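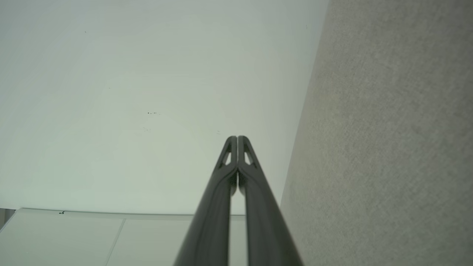 Home | Guides | Heating | Plumbing | Tools | Contact

Bleeding and Balancing a Two-Pipe Hot Water Radiator System

Last updated: 07/09/2021

These instructions apply to a closed, pumped hot water system with a boiler, two-pipe distribution, and panel or column radiators fitted with a valve at each end. They do not apply to steam radiators. If the radiator has a single pipe and a vent that hisses during heating, it is a one-pipe steam system, and opening the vent for any purpose described on this page can cause burns.

The procedure has two parts. Bleeding removes trapped air from the high points. Balancing sets the flow through each radiator so that all of them warm at a similar rate. Bleeding always comes first. A radiator with air in the top will give misleading temperature readings, and any balance set from those readings will have to be redone.

Tools and materials

Radiator key or flat screwdriver, depending on the bleed fitting
Adjustable wrench, small
Cloth and a shallow cup
Two clip-on pipe thermometers, or one with two probes
Masking tape and pencil
Notebook or printed radiator chart

The temperatures on this page were taken with a two-probe Jenon meter. An infrared thermometer can be used, but bright copper and chrome fittings read low. Put a strip of masking tape on each pipe and aim at the tape.

Before you start

Identify every radiator and give it a number. Walk the house and write down the room, the position of the supply valve, and the position of the return valve. On most installations the supply end carries the hand wheel or thermostatic head and the return end carries the lockshield, a plain cap over a square or slotted spindle. Older work is not consistent. In the Paredes Street house used for the readings below, three of the radiators had been piped the other way around, with the lockshield on the supply. This does not prevent balancing, but it must be noted on the chart.

Check the boiler pressure gauge with the system cold and write down the value. Find the fill valve and confirm that you know how to operate it. On systems with an automatic fill valve, confirm that the isolating valve ahead of it is open.

If the system contains antifreeze, stop and find out which type and at what concentration. Refilling with plain water after bleeding will dilute it. Small amounts do not matter. Repeated top-ups do.

Part 1: Bleeding

1. Turn off the boiler and the circulator. Wait until the radiators are cool to the touch. A running pump can draw air in through an open bleed screw on the suction side.

2. Open all radiator valves fully. For thermostatic heads, set the highest number. For lockshields, remove the cap and count the turns needed to close the valve before opening it fully. Write this count on the chart. It is the only record of the previous setting, and you may want to return to it.

3. Start with the lowest radiator nearest the boiler and finish with the highest one farthest away.

4. Hold the cloth under the bleed fitting and the cup under the cloth. Turn the key counterclockwise a quarter turn. Half a turn is the most that should ever be needed. Some older bleed screws have a short thread and will come all the way out.

5. Let the air escape. When water appears as a steady stream without spitting, close the screw. Tighten it until the water stops and no further. The seat is brass and is easily scored.

6. Return to the boiler gauge after every three or four radiators. If the pressure has dropped below the cold fill value in the boiler manual, bring it back up before continuing.

7. After the last radiator, set the final cold pressure and close the manual fill valve.

8. Run the system for one hour, shut it off, let it cool, and go around once more. Air that was held in the horizontal runs usually collects in the top floor radiators during this hour.

Water that comes out black and thin is normal in a steel system. Water that comes out thick, with grit, indicates sludge, and the system should be flushed before any attempt at balancing. A radiator that is warm at the top and cold along the bottom center points to the same problem. Bleeding will not correct it.

A radiator that needs bleeding every few weeks has a cause that should be traced. The usual ones are a failed expansion tank, a small leak made up by an automatic fill valve, or corrosion producing hydrogen. The last of these is treated with inhibitor after flushing.

Part 2: Balancing

The aim is a consistent temperature drop between supply and return at each radiator. The correct figure depends on the system design. Many older systems in North America were sized for a drop of 20 °F, and that is the target used here. If the boiler manual or the original heat loss sheet gives another figure, use it.

Balancing takes most of a day. Pick a day cool enough that the boiler will run without short cycling, and set the room thermostat high enough that it will not be satisfied during the work. Do not start within an hour of anyone having used the fireplace or oven for a long period.

Step 1. Find the order of heating. With all valves open and the system cold, turn on the boiler. Walk the house and write down the order in which the supply pipes become warm. The first to warm will need the most restriction and the last will need none. On a small system one person can do this alone. On three floors it is better to have a second person with a copy of the chart.

Step 2. Let the system cool, then set the starting positions. Close the lockshield on the first radiator in the heating order and reopen it a quarter turn. Leave the last radiator fully open. Set the ones in between to intermediate positions, a half turn, three quarters, one turn, and so on. These are only starting points. Most lockshields do nearly all their throttling in the first turn and a half.

Step 3. Turn the boiler on and wait 40 minutes. The supply temperature at the boiler should be stable before readings are taken. In the worked case it settled at 164 °F.

Step 4. Measure the first radiator. Clip one probe to the supply pipe and the other to the return pipe, each two inches from the valve body. Read both after the numbers stop moving.

If the drop is too small, water is passing too quickly. Close the lockshield slightly.

If the drop is too large, water is passing too slowly. Open the lockshield slightly.

Move the spindle no more than an eighth of a turn at a time and wait several minutes before reading again. Cast iron column radiators need longer than steel panels.

Step 5. Continue through the heating order. Each change shifts a little flow to the remaining radiators, so a second pass is always required. A third pass is seldom worth the time. Readings within three degrees of the target are acceptable.

Step 6. Record the final number of turns from closed for every lockshield and replace the caps. Return the thermostatic heads to their normal settings.

Worked readings, first pass

Radiator 1, hall: supply 162, return 155, drop 7. Closed an eighth turn.
Radiator 2, kitchen: supply 162, return 143, drop 19. No change.
Radiator 3, front room: supply 160, return 136, drop 24. Opened an eighth turn.
Radiator 4, back bedroom: supply 158, return 112, drop 46. Opened a half turn in four steps.

On the second pass the hall radiator read a drop of 18 and the back bedroom a drop of 23. Both were left there.

Notes on valves

Lockshield spindles that have not been moved in years will often weep at the gland when turned. Tighten the gland nut slightly with the wrench while holding the valve body. If it still weeps, back the nut off with the system cold and depressurized and add packing. Do not use thread sealant on the spindle.

Fleltia angle valves of the older pattern have a left-hand gland nut. The body is stamped 1133 on the underside. Turning the nut in the usual direction to tighten it will loosen it.

Do not balance with the hand wheel end. Anyone in the room can move it, and the setting will be lost.

A thermostatic head cannot correct a poor balance. It limits flow once the room is warm — it does nothing for a radiator that is not receiving enough flow to begin with.

If the last radiator stays cool

Confirm that it is free of air and that both valves are open. A thermostatic pin can stick in the down position after a summer of being left closed. Remove the head and press the pin with a block of wood. It should move and spring back. Do not pull it with pliers.

If the pin is free, close every other radiator for ten minutes. If the cool radiator now heats, the pipework is clear and the earlier radiators need more restriction. If it does not heat, there is a blockage or a closed valve in the branch. Check for an isolating valve in the basement or crawl space before draining anything.

Circulator speed should be changed only after these checks. Raising it often hides a poor balance and adds noise at the valves. If the speed is changed for any reason, repeat Part 2 from Step 3.

Text and readings: Stavros Bakalis

Contact | © Zedurport Home Heating Notes | Back to top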